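Dakero opens its spring reading club at Park Street this April

I'm Naveen Nishad, and I'm very happy to say that Dakero's reading club is coming back in April — bigger, friendlier and still free! We'll meet every Monday evening at 7.30pm in the upstairs room at Park Street, with tea, biscuits and plenty of arguing over endings.

Last season 73 people joined us and between us we got through 1,242 library loans (I had to ask for that number twice). This time we've got room for 101 members, thanks to our friends at Trutus, who are paying for the books, and Kikeo, who are lending us 30 extra chairs.

We're starting with short stories, so if you haven't finished a book since school, please come anyway. I went years without reading a thing myself, and a daft little ghost story got me going again.

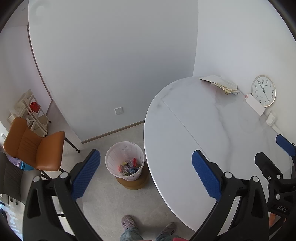

Do I need to buy the books before I come? We'll hand you a copy at your first meeting, and you can keep it until the group moves on to the next one.

To join, ring the Dakero office or just turn up on the night and ask for Naveen.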